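Chapter 3
Small Things in Boxes: Sorting and Keeping Everyday Jewellery

When my aunt moved out of her house in Skostcombe she gave me a biscuit tin and told me, rather grandly, that it was the family jewellery. I carried it home on my knees. Inside were eleven brooch pins with no brooches, a great knot of chains, one very good ring and a boiled sweet. It took me two evenings to get the knot undone (the ring was in the middle of it, of course), and I have had a soft spot for the subject of this chapter ever since.

In the last chapter we looked at clothes and bedding, which are large and forgiving. A jumper folded badly is still a jumper in the morning. Jewellery asks for a little more patience, and most of us have more of it than we think, even those of us who would say we own none. Go through a bedroom slowly and you will find odd earrings in a saucer, a bracelet from a holiday looped over a lamp switch, charms that came off something years ago, a keyring too pretty to put keys on. Hardly any of it is worth money. A good deal of it matters to the person who lives there, and you should handle it with that in mind, whether you are tidying your own room or helping somebody with theirs.

By the end of the chapter you should be able to sort a mixed collection by the way each piece is made, choose a box or tray to suit it, and put everything away so that it can be found again. You will also meet four words used throughout the rest of the book: strand, finding, charm and tassel. A strand is any row of beads on a thread or elastic. A finding is one of the small working parts, such as a clasp, an ear hook or a jump ring. A charm hangs from something else, or used to. A tassel you will know already, and if you have ever shut one in a drawer you will know why it gets a word to itself.

We begin on a bed, as so many sorting jobs do. A made bed with a plain sheet gives you a wide, soft surface where a dropped bead stays more or less where it fell, and there is room to sit down beside your work. A shallow box with low walls is the best companion to it, for you can see everything inside at once and reach in from any side. Keep a second box, one with a lid, within arm's length for the pieces you have finished with.
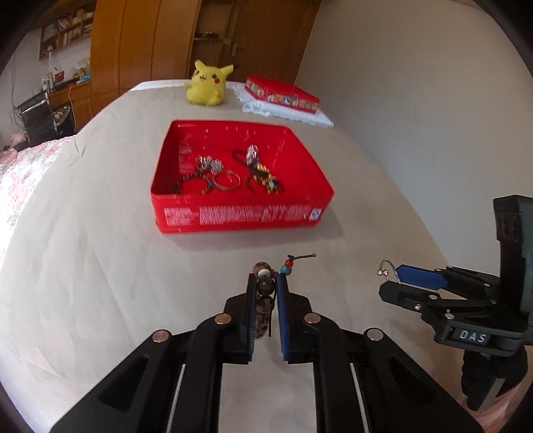

3.1 Looking before you sort

Strands of stone beads are the easiest pieces to start on, and a bracelet in browns and tans makes a fine first example. Hold it up so that it hangs straight, and let your eye travel along it. Are the beads all alike, or has the maker slipped in one of another colour? Is there a cord hanging free, with a bead or two of its own - turquoise, perhaps, or a reddish orange - and a knot at the tip? Those loose ends are what catch on an earring hook or work their way through a ring, so a bracelet with a tassel wants a space to itself.

Metal pieces come next. Silver charms may be kept together in a heap for the time being, and we shall return to them in section 3.4. Hooked earrings should be paired as soon as you find the second one. A ring can go in any small hollow, provided it is always the same hollow.

Dorota Lis, who taught this course before me and whose notes I still lean on shamelessly, used to have her students write down each piece in a few plain words before moving it anywhere. "Brown beads, dark cord" was quite enough. I have kept the habit, and Activity 3A asks you to do the same with any small box or dish of your own. Leave the tangled chains to one side for now. They have section 3.2 all to themselves, and you will need a pin, a saucer and a good light.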